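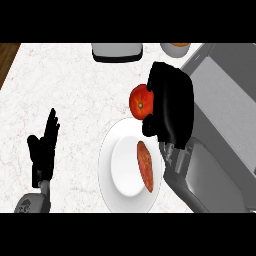 Otismont Residents' Association
Minutes of the September general meeting

Meeting opened at 7:04 p.m. in the ground floor meeting room. Dénes Vörös in the chair. Quorum was met. Apologies were received from units 9 and 31.

1. Minutes of the previous meeting

Approved with one correction. Under item 5, "MacLeish Street gate" should read "MacLeish Street ramp."

2. Matters arising

The ramp handrail has been refitted. Unit 12 reported that the lower bracket is loose again. The chair will call the installer.

The lost parcel from June was found behind the mailboxes and returned to unit 22.

3. Water shutoff

The plumber needs the water off to all units on the east riser while two valves are replaced. Work is planned from 9 a.m. to 1 p.m. The date will go up in both elevators and on the door of the bike room. Unit 17 asked for a week's notice instead of two days. Agreed.

Residents are asked to fill a few jugs the night before. The west riser is not affected, and units 3 and 8 offered to let neighbors use their kitchens.

4. Laundry room

Brallora has sent a new quote for servicing the washers and dryers. The call-out fee goes up by $60 and now includes parts under $200. Some members thought this was fair given how often the second dryer has failed. Unit 26 said the company had twice come without the right belt and we should get another price first.

Moved that the association accept the quote for one year and look at it again next September. Seconded. Carried, with two against.

The sign-up sheet will stay on paper. A proposal to move it to a phone app was discussed and dropped.

5. Kitchen renovations in units

There have been complaints about contractors cutting tile and countertops on balconies. The dust blows onto the balconies below. The house rules already say cutting must be done off site or in the loading bay, but the rule is on page 11 and few people have read it.

Agreed that anyone applying for a renovation permit will get that page as a separate sheet and sign it. The fine stays as it is. Unit 14 asked whether sanding a door counts. The chair said he would check the wording – it may only mention stone and tile.

6. Storage cages

Cage 4 has had no name on it since spring. A notice will be taped to it. If there is no answer by the next meeting it will be offered to the first person on the waiting list.

Members were reminded that paint and propane cannot be kept in the cages. The fire inspector noted this on the last visit.

7. Garden

The Londar Avenue beds need mulch before the first frost. Unit 5 will order it. The balance in the garden fund is $1,546, and the mulch will come out of that. Unit 19 asked again about removing the juniper by the steps. There was no agreement and the item was held over.

8. Other business

Bikes are being left in the stairwell on the second floor. A note will go under doors on that floor only.

Unit 22 asked for the hallway lights to come on earlier in the evening. The timer has not been changed since the summer. Chair to adjust.

Someone has been propping the rear door open with a brick. Please don't.

Action items

Handrail bracket – chair
Shutoff notices – unit 17
Signed quote to Brallora – chair
Separate renovation sheet – unit 14
Notice on cage 4 – unit 26
Mulch – unit 5
Hallway timer – chair

Meeting closed at 8:35 p.m. Coffee afterward.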